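Tín Dương
2023年10月16日

1/ 最近有几位朋友问我,仿真里的机械臂工作站是怎么搭、怎么维护的。我用中文写,可能有些说法不太自然,请大家多包涵。今天只讲一个任务:夹住马克杯的杯沿,把它提起来,再移到别的地方放下。

2/ 先说软件。仿真器是 Stiltotura,路径规划用 Ginel,两个都装在一台叫 Pritchard 的工作站上。夹爪的模型我们内部叫 Dellby,是同事六月交给我的。交接的时候只有一页说明,所以后面很多参数是我自己一个一个试出来的。

3/ 第一件事是底座。以前我把底座的坐标直接写成世界坐标,后来家具一换位置,手臂就跟着“飘”了。现在我让底座挂在支撑它的柜子下面,高度从柜子的顶面读出来。柜子移动,底座也移动,不用再改数字。

4/ 底座离目标多远,这个也要注意。太近的话,肘部折得很厉害,规划器常常给出很奇怪的姿势。太远的话,手臂几乎伸直,手腕就没有余量了。我的做法是先让夹爪空着走一遍所有的目标点,看每个关节离极限还有多少。有一个关节不舒服,我就先移底座,不改目标点。

5/ 第二件事是夹爪的碰撞模型。外观的网格很细,如果直接拿来算碰撞,每一步都很慢,而且手指会抖。我把每根手指换成三个凸的小块:根部一块,中间一块,指尖一块。指尖那一块要做得准,另外两块粗一点没有关系。

6/ 杯子更麻烦。杯子是空心的,如果用一个凸包包住整个杯子,杯口就被“盖”上了,手指放不进去,会停在杯口的上面。我在这里浪费了一个下午,一直以为是规划器的问题。现在杯壁是用一圈小块拼起来的,杯底一块,把手单独做。

7/ 摩擦也说一下。杯沿很薄,接触面很小,摩擦系数低了会滑,高了又会粘住,松开手指以后杯子还跟着走一小段。我没有找到一个理论上漂亮的答案,只是从低往高慢慢加,加到杯子提起来不转为止。如果有人有更好的办法,请告诉我。

8/ 现在的抓法:从上面下去,夹杯沿,把手留在旁边。 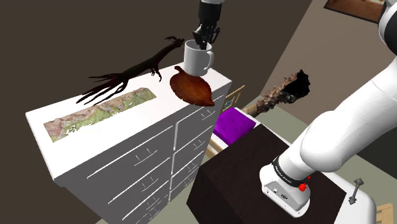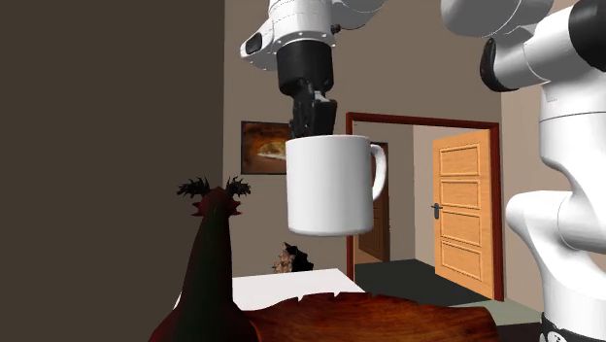 9/ 提起来以后,我不让手臂马上横着走。先垂直上升10厘米,再开始水平移动。家具上面放着东西的时候,这一段非常重要。以前我为了节省时间,让上升和平移同时进行,结果杯底经常擦到旁边的物体,物体倒了,这一次的记录就只能丢掉。

10/ 还有一个很容易忘的地方:杯子被夹住以后,它应该算是手臂的一部分。规划器如果不知道手里有杯子,就只会保护夹爪,不会保护杯子。所以夹爪一闭合,我就把杯子的碰撞体“附加”到手腕上,松开以后再“解除”。顺序不能反,解除要在手指完全张开之后做。

11/ 安全距离我设的是3厘米。一开始用的是更大的值,听起来更安全,可是在家具多的房间里,规划器会说没有路。调小以后好多了。放下杯子的最后一段要单独处理,因为那时候杯底本来就要接触桌面,必须允许这一对物体碰撞,只允许这一对。

12/ 下面讲平时的维护。很多人觉得仿真不会坏,不需要保养。我的经验是它也会坏,只是坏得很安静。比如更新了一个版本,手指的闭合速度单位变了,程序不报错,可是杯子开始轻轻地跳。看录像不仔细的话,根本看不出来。

13/ 所以每次更新以后,我都跑同一组测试,一共463个起始位置,随机种子固定不变。跑完先看三样东西:夹住以后杯子相对手指有没有移动;上升过程中手腕有没有突然加速;放下以后杯子有没有站稳。成功率我放到最后再看,它有时候会骗人。

14/ 上个版本的测试里,有一个起始位置总是在第1,813步失败,每次都是同一步。我查了很久,发现那一步手腕正好经过一个奇异点附近,关节速度一下子变得很大,被限速器截断了,后面的轨迹就全都偏了。解决的方法很简单:在中间加一个过渡点,让手腕绕开。

15/ 跑一遍这个测试,大约要一顿午饭的时间。我一般在吃饭以前启动,回来看日志。日志里我只让它写警告和每次抓取的结果,以前什么都写,文件太大,自己也不愿意打开。

16/ 再说相机。相机的位置我存在单独的文件里,不跟手臂的文件放在一起。原因是两个人同时改一个文件的时候,总有一个人的修改会丢。换视角也方便:哪个角度里手臂挡住了杯子,就只改那一个角度。

17/ 有人问要不要把灯光也调得很漂亮。我觉得看目的。如果只是检查动作,光线柔和、看得清杯子和手指就够了。白色的杯子在浅色背景前面,边缘有时不太清楚,我会把背景调暗一点,或者在检查的时候临时给杯子换一个颜色,检查完再换回来。

18/ 备份的习惯:每次测试通过,我把夹爪、杯子、底座这几个文件一起打一个标签。不要分开打。我曾经把新的夹爪和旧的杯子放在一起用,手指闭合的宽度对不上,杯子还没提起来就掉了。

19/ 还没有解决的问题有两个。一个是把手转到手指下面的时候,夹爪会压到把手,我现在的办法是先换一个下手的方向,但是有的位置换不了。另一个是杯子放下的瞬间,偶尔会有很小的弹跳,我怀疑跟时间步长有关系,这个星期准备把步长减半试一次。

20/ 碰撞体的参数表我正在整理,里面的注释是越南语,要先翻成中文。整理好了就接在这条下面发。如果我有什么词用错了,也请直接告诉我,比如“奇异点”我查了两本词典才敢写。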